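# The fruit table at Damolgate Hall

Every May we clear the chairs out of the back hall at Damolgate and give the whole long wall over to fruit, and every May I say I will keep the write-up short. Please bear with me for a few paragraphs first!

The lunch began with 20 of us and one borrowed trestle. Now we send out 400 invitations, and Morag Baxter still writes the name cards herself in green ink, one for each dish, and props them up with clothes pegs. Gopinath Venkataraman looked after the melons again – he likes them cut late, just before the doors open, and he is quite right, they taste so much better for it. Debora Carbone brought pears and a very good soft cheese to go with them, and I had more of that than I should admit to.

I was given the washing and sorting, a job I have always liked. You stand at the big sink from eight in the morning with the radio on and a heap of tea towels beside you, and by the time the kettle has been round twice the table is nearly laid.

## Grapes

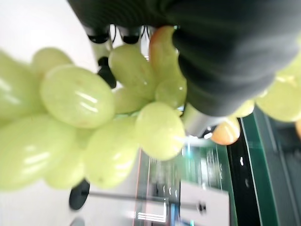

Annelore Kleinschmidt chose the grapes this year, and she has a great fondness for the long oval sort, which I have rather come round to myself. They are a lovely pale green with a real shine on the skins, and if you look near the top there is one that has gone pinkish-red along its edge, with a bit of yellow-orange to it. I always go for the blushed ones first, and so, I'm sorry to say, does Evander Carnegie.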